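Mirror is up. Finally. Quick post, I have a pot on the stove.

So the old one in the hallway was from the last tenant, stuck to the wall with I don't know what, and it made everybody look a bit green. I wanted a full length one with storage behind it. Jewelry, scarves, the junk that lives in my coat pockets. Spent most of February reading listings at night. Too many listings. Half of them use the same photo.

Got it down to two. The Carard, which has lights and a lock, and the Burnier, no lights, deeper shelves. Carard was 90 dollars more. I don't need lights, there is a lamp right there. Went with the Burnier.

Delivery was fine. Box was huge. Instructions, not fine. Step 8 shows a bracket that isnt in the bag, and then step 9 is just step 8 again with an arrow. I wrote to the seller at night and had a reply by breakfast, they said skip it, bracket is for the floor stand version. Ok then!
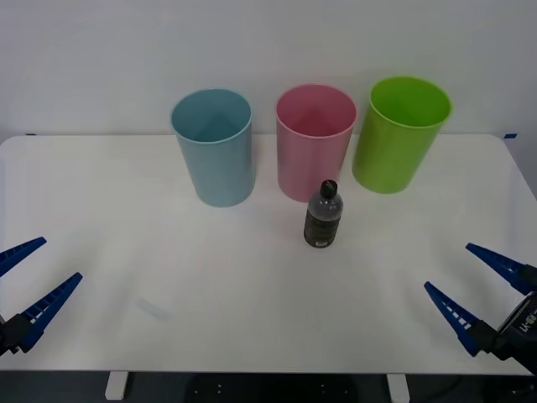 2 min read

Hanging it. My wall is old plaster and I don't trust it, so I asked Ewan Rewi from downstairs to come up with his stud finder. Found one stud where I wanted it, the other one nowhere near. We moved the whole thing over a hand's width to the left and now it's not centered between the doors. Bugs me a little. Ewan says he can't tell. He can tell.

Things I'd do different: mark the screw holes with the door OFF. Take the door off first, it's two pins. We left it on and it swung open and caught my elbow, nice bruise.

Inside there's hooks for necklaces, a ring bar, and shelves at the bottom that take a hair dryer if you wrap the cord tight. Earring slots are too narrow for hoops. My hoops are back in the old Entwistle tin on the dresser, so that part of the plan didn't work.

The magnet on the door is weak. It closes but doesnt really hold, if you walk past hard it pops open. Going to stick a second one on teh inside edge, I'll post if it helps.

Old mirror is free if you can carry it down the stairs. Green tint included. Email me, evenings after 7 are best.

Ok, pot.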